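Sorting Habits in Shared Student Housing: What Ends Up in the Wrong Bin

Project report, Household Materials course
Gemma Melis and Lovisa Backlund

Background

The Gudaren residence has five floors, each with one shared kitchen. Every kitchen has separate bins for paper, metal, hard plastic, food waste and everything else. The building pays an extra charge when the hauler, Pestitz, finds too much of the wrong material in the plastic container. The charge was applied twice last spring. The house manager asked whether a student group could find out what was going wrong, and we took this on as our term project.

We wanted to know which items are most often put in the plastic bin by mistake, and whether residents know the rules or simply do not follow them.

Method

We collected the contents of the plastic bins during November. Bags were tied, marked with the floor number and taken to the wash room in the basement, where we sorted them on a tarp. We wore gloves and rinsed anything that had food on it before looking at the material. In total we sorted 452 items.

We also put a one-page questionnaire under each door. It listed twelve common household items and asked which bin each one belongs in. We received 159 answers. Names were not collected, but residents were asked to write their floor.

For the correct answers we used the sorting guide that Pestitz hands out to its customers. The guide is two years old and does not cover every product. Where it was silent, we called the customer desk and wrote down what we were told.

Mixed items

The largest problem was things made of more than one material. Residents tend to judge an item by its main part. A spray bottle looks like plastic, so it goes in with the plastic, although the pump often has a metal spring inside. Pens, toothbrushes, razors and food pouches with foil linings were treated the same way.

Small household goods are a related case. Clips, hooks, hair accessories and toys are often plastic, but they are not packaging, and the guide sends them to general waste. Most people who answered the questionnaire got this wrong. Several wrote in the margin that they thought the rule was strange. We agree that it is hard to guess.

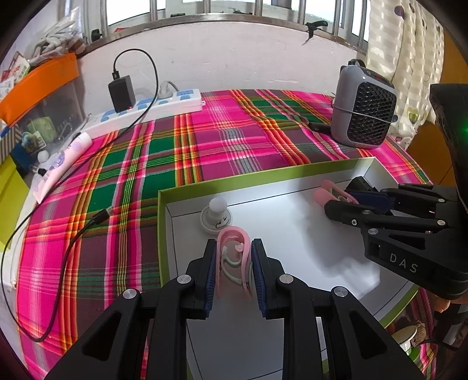
Differences between floors

The second floor had the fewest errors. Its kitchen has a handwritten list taped above the bins, made by a former resident. The fourth floor had the most, and its bins stand in a dark corner with the labels facing the wall. We turned the labels around after the collection was finished, so this did not affect our numbers.

The questionnaire answers were close to the same on all floors. This suggests that knowledge is not the main difference. Placement and labels seem to matter more, but we only studied one building.

Sources of error

Some residents knew about the project and may have sorted more carefully than usual. One bag from the third floor split on the stairs and part of it could not be used. We also had trouble with black food trays, which we counted as correct after talking to Pestitz.

Suggestions

Put a short list of wrong items on the lid of each plastic bin, with general waste right beside it. Move the fourth floor bins under the window. Give new residents the list along with their keys.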